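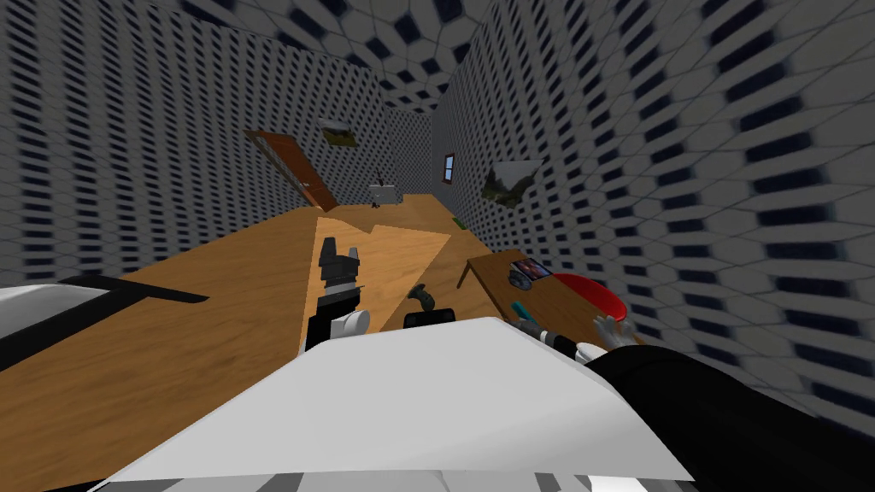

4. Recording rules for simulated household trials

4.1 Why the rules are written before the runs

Most of what goes wrong in a simulated dataset is settled before the first arm moves. Our early work on the Gundaton benchmark taught us this the slow way: two operators, given the same room and the same task sheet, produced recordings that could hardly be compared. One reset the arms after each try, the other went straight on from wherever the last try had left them. Both were working carefully. The task sheet simply had nothing to say on the matter, and so we wrote the protocol presented in this section, which we have come to like a great deal more than we expected to like a set of rules.

The protocol has 11 rules, kept on a single page. Natália Baptista drafted the first version in November, and it was revised after each round of pilot runs. Rules 1 to 3 deal with the room, rules 4 to 8 with the approach and grasp, and the rest with logging. We discuss the ones that changed the data most.

Rule 1 asks that the room be loaded from a saved seed and never adjusted by hand afterward. If an object settles in an awkward spot, it stays there. Wall patterns, paintings and furniture are part of the seed too. Strong patterns on walls and floors are welcome, as they give a vision model something hard to deal with, and a policy that copes only with plain walls is of little use to anyone.

Rule 2 says that each camera view must be stored with its own name and its own clock. A view from the body and a view from behind the gripper tell very different stories about the same room, and we found it exciting how often a grasp that looked fine in one was plainly off in the other.

4.2 Approach and grasp

Rule 4 is our favorite. Before closing, the gripper must hold still for 12 control steps with the target between its open fingers. Thin, flat targets are where this pays off. A slim board seen nearly edge-on leaves a lot of room on either side, and an operator in a hurry will tend to close early and let one finger do all the pushing. Holding still gives the reviewer a clean moment to judge whether the target is centered.
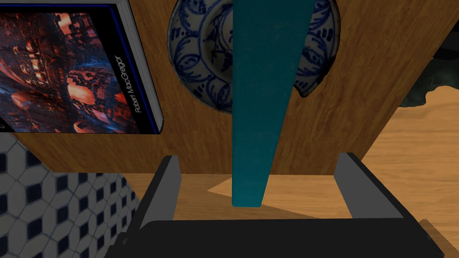 Rule 5 covers neighbors. Any object that stands or leans close to the target is listed in the log before the grasp, whether or not it is likely to be touched. Books and plates leaning on a panel are a good test of this – they are easy to knock and easy to forget. Harriet Nakamura argued for a fixed distance limit here, and we tried one, but it led to long debates over objects right at the limit. The present wording leaves the choice to the operator and has caused far fewer arguments.

Rule 6 forbids closing the fingers on an object that the task does not name, even to clear the way. Rule 7 allows 3 attempts per target. All of them are kept, the failed ones included, and each is labeled by outcome. We can't recommend this strongly enough! Failed grasps made our review sessions far more useful, and they gave the Zosetti planner its best training material.

Rule 8 concerns the open gripper. When nothing is held, the fingers must be fully open during travel, and the travel is recorded in full. Earlier versions let operators trim these stretches to save space.
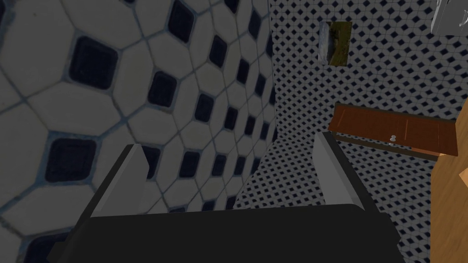

Trimming turned out to be a poor bargain. Travel with empty fingers is where a policy learns how near it may pass to a wall or a piece of furniture, and a close wall seen in steep perspective is just the kind of view that is rare elsewhere in the set. We now keep every step of it.

Figure 3. Views from the household trials: the robot's arms and the room; a teal board between open gripper fingers; the open gripper near a tiled wall.

4.3 Review

Each run is read by 2 reviewers, neither of whom operated it. They work through the log with the rule page beside them and mark each rule as kept, broken or unclear. "Unclear" is a real verdict and is treated as a fault in the rule. The wording of rules 5 and 8 came straight out of such marks. Disagreements go back to the recording, and the view that settled the matter is noted in the log. The version of the page used for this paper is dated November 20, 2025, and later edits will be released under a new number so that older runs can still be read against the rules they were made under.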